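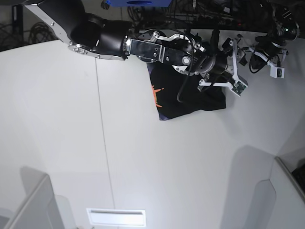

Priming and Sealing a Blank Vinyl Figure
Posted 05/04/2019 by Kalliopi Koutsoukos

These steps apply to soft vinyl blanks such as the 6 inch Grudport. Hard resin casts need a different primer.

1. Take the figure apart. Hold the neck joint under hot tap water for 60 seconds, then twist the head off. Do the same with the arms.

2. Wash all parts in warm water and dish soap. Mold release left on the vinyl will make paint lift. Rinse and air dry for 12 hours.

3. Sand lightly with fine wet/dry paper. Go over the mold seams twice. Wipe off the dust with a damp cloth.

4. Mask the joint pegs. Paint on a peg rubs off and can glue the limb in place.

5. Brush on two thin coats of Cavari 1506 water-based primer, letting the first dry to the touch before the second. Avoid solvent spray primers on soft vinyl. Many of them stay tacky for months.

6. Paint with acrylics, thinned slightly. Let each color dry before taping over it.

7. Seal with a matte water-based varnish. Two coats are enough for a shelf piece. Add a third on the feet and hands if the figure will be handled at shows.

Remove the masking, warm the limb sockets with a hair dryer on low, and press the parts back together.

Figures for the December group show must be fully cured before drop-off. Wrap them in plain tissue, as bubble wrap can leave marks in fresh varnish.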